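Backend Engineer, Live Events (Mobile)
Jerkent, Game Services Group
Posted 21 June 2018
Full time, on site

Jerkent develops and runs free-to-play games for phones and tablets. The current titles are Yimyam, a turn-based word game played between friends, and Vomuneo, a club-based card game. Both run on Undovix, our in-house event server, which handles scheduling, matchmaking, leaderboards and reward payouts.

The Game Services group is hiring one backend engineer to work on the event scheduler and the payout queue. The position reports to Decha Nilsuwan, lead engineer for Undovix.

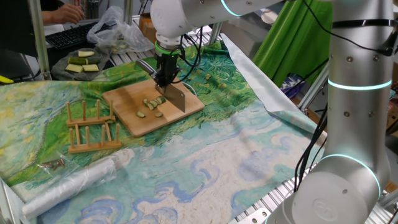
Cleaver and cucumber slices on a cutting board.

The work

Undovix currently runs on 54 server instances. A standard Vomuneo tournament lasts 48 hours and is split into 576 scoring windows of five minutes each. At the close of each window the server locks the scores, sorts the club tables and writes the result to storage. At the close of the tournament it issues rewards to every account above the cutoff. Payouts must be issued once and only once per account, including when an instance restarts in the middle of a batch.

The scheduler was written for Yimyam, where events are short and do not overlap. Vomuneo events overlap by design. The present workaround keeps a separate schedule table for each title, and live settings have to be entered twice. Replacing this with a single schedule is the first assignment for the new engineer. The design document exists in draft and can be changed.

Other duties:
Maintain the payout queue and its retry rules.
Write and run load tests before each client release.
Review changes to the leaderboard service.
Add logging where support cases cannot be traced from existing records.
Take part in the on-call rotation, one week in every four.
Answer technical questions from the two client teams.

The position does not include client work, art tools or ad network integration. Store receipt checks are handled by the payments team, but the payout queue reads from their tables, so some joint work should be expected.

Required

At least 3 years of paid work on server software used by the public. It does not have to be a game.
Good working knowledge of Go or Java. The scheduler is in Go. The payout queue is in Java and will stay in Java for now.
Practical experience with a relational database, including schema changes on a live system.
Ability to read a query plan and explain it to someone else.
Clear written English. Design changes are proposed and reviewed in writing.

Useful but not required

Prior work on matchmaking, ranking or any system with hard closing times.
Experience with message queues under uneven load. Event openings produce a sharp rise in logins, and closings produce a sharp rise in writes.
Familiarity with push notification services on either major phone platform.

Terms

Salary is set by grade, and the grade is fixed before an offer is made. The range for each grade is sent to candidates ahead of the first interview. On-call weeks are paid at a flat rate in addition to salary, and a night callout carries a late start the next day. Laptop and test devices are supplied. The start date is open, but the candidate should be in place before the November release of Vomuneo, when club size limits change and the leaderboard tables have to be migrated. 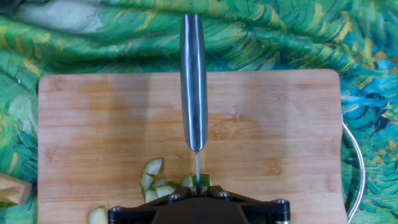 Do applicants need to have played Yimyam or Vomuneo?

Neither game is covered in the interviews. New engineers get test accounts for both titles in the first week, along with a written summary of the event rules.

Selection

Applications are read by two engineers. Candidates who go forward have a phone interview of 45 minutes on past work, followed by a half day at the office. The office visit has a design discussion, a code reading session using a cut-down version of the payout queue, and a meeting with the team. There is no take-home assignment and no whiteboard coding.

How to apply

Send a resume and a short note describing one production fault you traced and fixed, with the method used to find it. One page is enough. Leave out anything covered by a confidentiality agreement. Code samples are optional and should be sent as plain files.

Address applications to Yupin Jaidee, Recruiting, and put "Backend, Live Events" in the subject line. Applications from agencies are not accepted. The posting stays open until the position is filled.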